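August 22, 2019

The Kamine hospital open day was sold to us as a chance to "see where your health dollar goes". I went because the new wing took out our parking lot for most of a year, and I wanted to see what we got for it.

First, the trip. The flyer promised a free shuttle from Pamness station every 15 minutes. I waited through two of those gaps with a growing crowd of people in sensible shoes, then gave up and walked. It's uphill. The shuttle passed me near the top, half empty.

Inside, we were handed a map and a sticker and sent off in groups. The Dobson wing has 371 beds, according to the banner in the lobby. A smaller sign by the elevators said 618, which I eventually worked out was the figure for the whole hospital, old buildings included. You'd think somebody would have put the two signs side by side. I asked at the desk how many of those beds were open and staffed now. The answer was "it varies".

The emergency department was the part most people had come for. We were walked through a spare corridor and shown a very nice triage room with grey chairs and a colour-coded board. The guide talked about "patient flow" a lot. When a man behind me asked what the average wait was last February, she said the new system hadn't been in place then so it wouldn't be a fair comparison. Maybe so, but I'd still have liked the number.

The kitchen was better. They do real cooking in there, and the cook who showed us around didn't talk like a brochure. Trays go up on a trolley line made by Kornar, and he was frank that it jams. The soup we tried was fine, a bit short on salt. My neighbour told me afterward that her group got pie.

I can't say much for the cafeteria, where a sandwich and a tea cost more than my lunch downtown, or for the wayfinding. The floors are marked with coloured lines, and the green one stops dead at a locked door. The garden is going to be lovely once there's something planted in it. There was a donor wall with room for 200 names, mostly blank, and a person with a tablet standing very close to it.

The last stop was the lecture theatre, with rows of good seats and a talk on surgery that ran long. I was glad to sit down. There was no time left for questions, and I had several saved up about the outpatient clinic, which has moved floors twice since I was first referred to it.

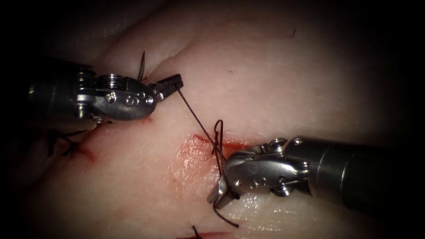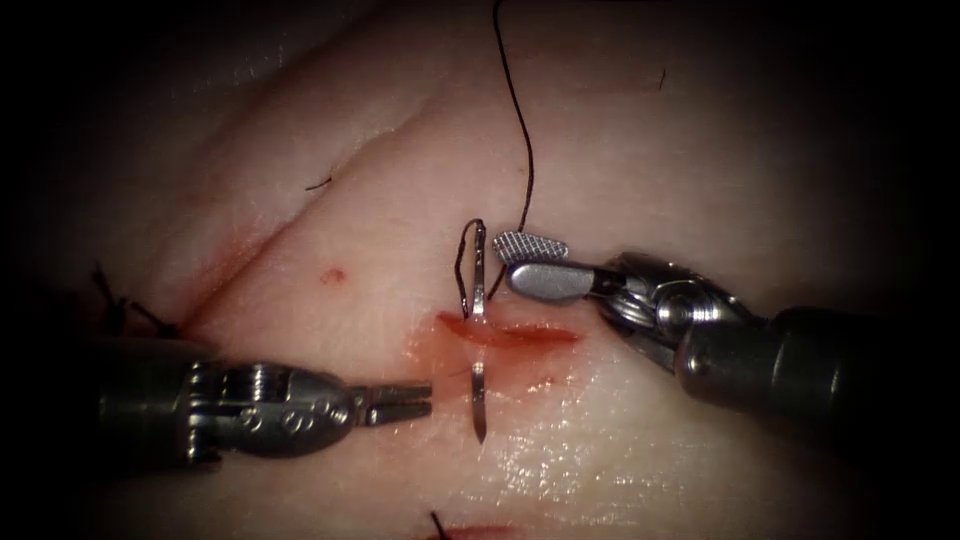 *Suturing with robotic instruments. In both views the curved needle is standing up from the tissue.*

Parking on the way out was eight dollars, for those who'd found any. I walked back down to the station.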